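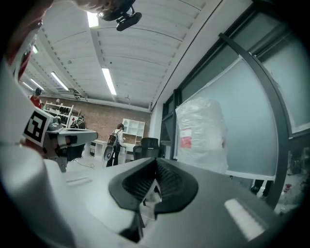

Our unit at Kutthorpe, looking towards the brick wall

Echoey room with a corrugated ceiling, where do I start?

Posted by mossandgravel in Workspaces and Sheds

Hello all, hoping someone has been through this. A few of us have taken on a unit at Kutthorpe as a shared workspace and it's lovely in lots of ways, but the noise is driving me up the wall. You say something at one end and it comes back at you from the other. Two conversations at once and I can't follow either of them.

What we've got: white corrugated ceiling with fluorescent lights and a beam running across it, red brick at the back, a plain white wall on the right and then a big frosted glass partition in a dark metal frame. Furniture is a bit thin so far. There's a white shelving unit and a white cubby bookshelf over by the brick, a white desk, a small cabinet, a black office chair, that's your lot really. The floor is hard too and I'm not allowed to glue anything to it.

I've got 200 pounds to spend, perhaps a bit more in February if the others chip in. Someone suggested egg boxes (no!) and someone else wants to paint the brick with something called Flurkard, which is meant to be a "sound softening" paint at 40 quid a tin. I really don't want to paint that wall, it's the nicest thing in the room. The landlord says we can screw into the brick but not the ceiling, and I can clip things on to the beam so long as they're light.

So do I start with the ceiling, the glass or the floor? And has anybody used that paint?

Also, a side issue, the lights seem to hum more in the evening, or maybe I just notice it more when it's quiet.

oldrope

Don't buy the paint. I did a back bedroom with something very similar and all I got was a slightly furry wall that you can't wipe down. A coat of paint is just too thin to do much for voices. Leave your brick alone, it's rough and full of joints so it's probably the least bad surface you've got anyway.

I'd do the floor first because you can do it in an afternoon and take it all with you if you leave. Get the biggest, thickest second-hand rug you can find and put proper felt underlay under it, the heavy stuff, not the foam that comes with laminate. Ours came from the clearance place at Clornthorpe and it was the end of a roll, so they were glad to see the back of it. Put it where people sit and talk, don't bother with the edges of the room. Tape the corners if you've got chairs on castors or they'll ruck it up in no time. (Ask me how many times I've gone over ours with a mug of tea in my hand.)

Then fill your shelves. I mean really fill them, with books, box files, folded blankets, whatever you've got. A cubby bookshelf stuffed with odd-sized things breaks the sound up nicely and an empty one does next to nothing.

After that it's the glass. A curtain on a free-standing rail will do it, lined, and make it about twice as wide as the bit you want to cover so it hangs in folds. You'll lose some light when it's drawn, but you can push it back when you don't need it.

Ruchti_fan

egg boxes are fine we had them at band practice and it sounded great

tallandtired

I'd go a slightly different way from oldrope, though I agree about the paint.

Before you spend anything, walk round and clap. Stand in the middle, then near the glass, then near the brick, and listen for a sort of zingy flutter. You get it where two flat hard surfaces face each other, and wherever it's worst is where your first panel wants to go. My money's on the glass end, or the floor and ceiling between them.

If it's the ceiling, you can hang things from that beam. We made baffles out of 40 mm acoustic mineral wool, wrapped in old cotton sheets and stapled to a light batten frame, 9 of them for some 200 pounds all in. Hang them on edge like washing so both faces are doing some work. Weigh one first and check with your landlord what he means by light! Keep them well away from the light fittings, and check the fabric for fire rating too, as it's a shared place. Ours had to be redone for exactly that and it was a pain. Gloves and a mask when you're cutting the wool.

If you do put panels on the brick, stand them off with 20 mm spacers so there's a gap behind. They work a bit better and you don't trap damp.

On the hum, if the fittings are older ones it's often the ballast. Get an electrician to look at swapping them for LED, and ask the landlord to pay, as it's his lights.

mossandgravel

Thank you both (and Ruchti_fan, sort of). Did the clapping just now and felt a right wally, but the glass end is horrible, it practically rings. So I think it's rug and curtain first and then baffles if the others will cough up. Paint is off the list. Does anyone know if the place at Clornthorpe will deliver, or do I need to borrow a van?

oldrope

They did ours for a tenner but only to the door. Take a friend, it's heavier than you think.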